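Talk notes, library evening series, "Keep It or Toss It: Living With Old Stuff"
Slot is 7:15 pm, 12 slides, leave time for questions. Water on the lectern BEFORE you start this time.

Opening (no slide yet)
Hi everybody, thanks for coming out in February, you're all very brave. I'm Mwanahawa, and I ran the front counter at Belmonte Repairs for years, so I've heard every reason there is for hanging on to a broken toaster. Ask for a show of hands: who has a drawer at home full of cords? (Wait for the laugh. Keep going if there isn't one.)

Slide 1, title
Just say the title and move on.

Slide 2, my grandmother's sewing machine
Tell the Virnen story. She bought the machine secondhand in Virnen, hauled it home on the bus on her lap, and it's older than my mother. The belt's been changed, the pedal's been changed, the light bulb I've lost track of. Is it the same machine? I say yes! My brother says no, and we've had this argument at more than one holiday table.

Slide 3, the cost question
People want a rule, so give them mine: if the fix is less than half of what a decent replacement costs, and I still like the thing, I fix it. The "still like it" part matters more than the math. The blender example goes here. It was $84 to repair and I hated that blender. I let it go and I've never missed it.

Slides 4 and 5, the Kanum swap
Explain how the swap works, slowly, because last time I rushed and got five questions about it. You bring a working item, you get a ticket, you take a working item. No clothes, no mattresses. They moved more than 1,000 things through the hall in the last season, mostly kitchen stuff and lamps (so many lamps). Mention the sign-up sheet by the door.

Slide 6, furniture
Wobbly chairs. Pass around the chair leg! Show where the old glue is and say why you have to scrape it off first: new glue sticks to wood, and it doesn't stick to old glue. I learned this on a chair I glued 4 times. Dusamano, the little hardware place, still sells the good scrapers, and the guy there will sharpen yours if you ask nicely.

Slide 7, clothes
Keep it short, the mending class is covering this next month. Say the bit about my coat pockets and sit with it for a second. People like the coat pockets.

Slides 8 and 9, when to let go
Slow down here, it's the part folks come up to me about afterward. Stuff that belonged to somebody is hard. I kept my dad's radio in a closet for ages, and it wasn't making me happy in there. Now my cousin has it on her kitchen shelf and plays ball games on it. Don't turn this into advice, just tell it. If I get choked up, drink the water.

Slide 10, parts
One good part can outlive the thing it came in. Buttons, hinges, knobs, casters, I save all of them in coffee cans. Ask who else does the coffee cans.

Slide 11, where to take things
Read the handout out loud, it's short. Remind them that batteries go in the separate bin.

Slide 12, last one, leave it up during questions
Cleaning comes before everything else, and I wish I'd learned that sooner. I mean the scraper and the old glue again, and the crumbs in the toaster, and the gunk on the sewing machine's feed. It's the same with computers: look at the gray smudges on the metal top of that processor, that's leftover thermal paste, and it ought to be wiped off before any fresh paste goes on. Rubbing alcohol and a lint-free cloth will do it, go easy. Then take questions, and point at the sign-up sheet one more time before they get their coats.

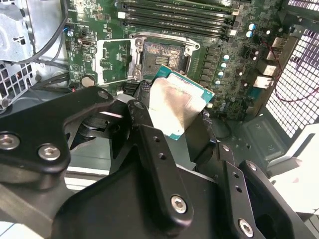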